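5.3 Unintended Motion During Countertop Trials

The most serious failure in the second deployment occurred in October, during the kitchen portion of the Brernanow trials. No one was hurt and no hardware was permanently damaged. The event is reported in full because the conditions that produced it were present in earlier runs and were not detected by any of the checks described in Section 4.

The task was to pick a single item from a crowded counter, lift it clear of its neighbors, and place it on an open area of the work surface. The arm ran the Endberg motion planner with the Stinex force monitor active. The monitor was set to stop all motion when the filtered contact force exceeded a fixed limit. An operator held the enabling switch and stood outside the reach of the arm for the whole of each trial.

In the failed trial, the target was a box standing close to a taller object. The gripper closed on the box correctly. During the lift, the lower edge of the box caught on the neighboring object, and the measured force began to rise. The monitor should have stopped the arm at this point. Instead, the arm continued upward for a further 600 ms before the operator released the enabling switch. By then the neighboring object had been dragged across the counter and had fallen on its side. The box was still in the gripper.

Logs recovered from the controller show that the force limit was crossed well before the switch was released. The monitor registered the crossing and issued a stop request. The request was placed in the same queue as the planner's trajectory updates and was handled in order of arrival. Under light load the queue is nearly empty, and the delay is too short to matter. In this trial the planner had just begun to replan around the changed position of the neighboring object, and the queue was full. The stop request waited behind updates that told the arm to keep moving.

We reproduced the fault on the bench by filling the queue artificially. With an empty queue, the arm stopped within the time given in the safety specification in every run. With a full queue, it did not. The size of the payload had no effect on the delay, and neither did the direction of travel. Replacing the force sensor also made no difference, and we ruled out a sensing fault on that basis.

A second fault was found while the first was being examined. The force filter was reset each time the planner issued a new trajectory. After a reset, the filter needed 200 ms to settle, and during that period it reported values below the true contact force. Frequent replanning could therefore hide a rising force from the monitor. This did not cause the October event — the crossing was recorded — but it would have delayed detection in a slightly different sequence of contacts. We treat it as a fault of the same severity.

Both faults depend on replanning rate, and the replanning rate depends on clutter. The Buckley test bench, on which the monitor had been accepted, held two rigid blocks on a bare plate. The planner rarely replanned there. The household counters used in the trials carried objects of many heights and surface finishes, including open containers, clear plastic, and items leaning on one another (Figure 7). Perception of such objects is less stable from one update to the next, and small changes in an estimated pose are enough to trigger a new plan. The acceptance test had exercised the force limit but had not exercised the load on the controller.
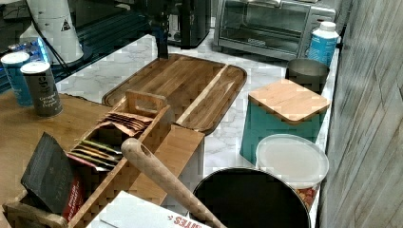 Figure 7. Kitchen counter with closely spaced household items, including a wooden tea organizer, canisters, and a clear container with a white lid.

Two changes were made before the trials resumed. First, the stop request was moved out of the shared queue and onto a separate channel that the controller reads at the start of each cycle. Any pending trajectory updates are discarded when a stop is received. Second, the force filter now keeps its state when a new trajectory is issued, and it is reset only when the arm is at rest with the gripper open. Eamon Gallagher repeated the bench tests with both changes in place, and the arm met the stopping requirement at every queue length we were able to produce.

The changes do not remove the underlying source of load. The planner still replans more often than the task requires, and much of this activity is a response to noise in the pose estimates. A minimum pose change before replanning was considered. We did not adopt it, as a threshold large enough to reduce the load also delayed the response to real displacement of objects near the gripper.

One limit of this analysis should be noted. The logs record the time at which a message entered the queue and the time at which it was handled, but earlier software versions kept only the second value. We cannot say how many trials before October included a delayed stop. Operators had released the enabling switch early in several of those trials, and the reason was entered in the notes as "caution" with no further detail. The trial form now has a separate field for unexpected continuation of motion, and queue times are stored for all runs.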